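Newsletter > Around the Building > Play Corner

Big bricks are back at Drodmont

If you've walked past the play corner since the start of February, you've probably heard it before you saw it. The big plastic bricks are out again, and I couldn't be happier! We packed them away last spring when the shelving came down, and I don't think a week went by without some small person asking me where they'd gone.

The set came to us from the Clirgate playgroup, who were moving to a smaller hall and wanted it to stay in use. Pieter Baert fetched it in the back of his car, 2 crates plus a shopping bag of stragglers, and then spent an evening washing the lot in the sink. (Thank you, Pieter. We know about the flooded floor and you are forgiven.)

What I love about the large bricks is that anybody can join in. A toddler can pull two apart and feel like a champion. A nine-year-old will build a bridge, decide it needs to be longer, and take over the entire table. Grandparents get drawn in too. Last month one grandfather stayed on well past pick-up time to finish a garage with a proper doorway, and his granddaughter had to wait for him with her coat on.

Red, blue and green get tipped out together and the sorting comes later, if it comes at all. We keep open-fronted bins for the small stuff, in yellow and red, so little hands can reach straight in without anyone having to lift a lid.
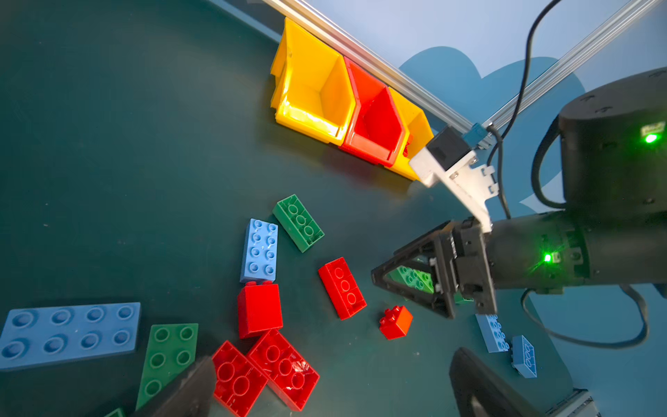

Come and build with us

Brick hour runs every week in term time, starting right after school and finishing at 5:30. It's free, there's no sign-up, and you can turn up halfway through. Children under four need a grown-up with them at the table.

Our next challenge is the tallest tower that will stand up on its own while everyone sings one verse of a song of their choosing. The record is 39 bricks, set by the Bettencourt cousins, and they have told me several times that it can't be beaten. I would dearly love to see somebody get to 40!

We could also use more bricks. Large ones only, please, in any color, and odd pieces are very welcome. Teeth marks are fine, but cracked bricks can pinch fingers, so leave those out. Bring them to the front desk in a bag marked "play corner" and I'll pick them up from there.

Femke Verschueren
Play Corner, Drodmont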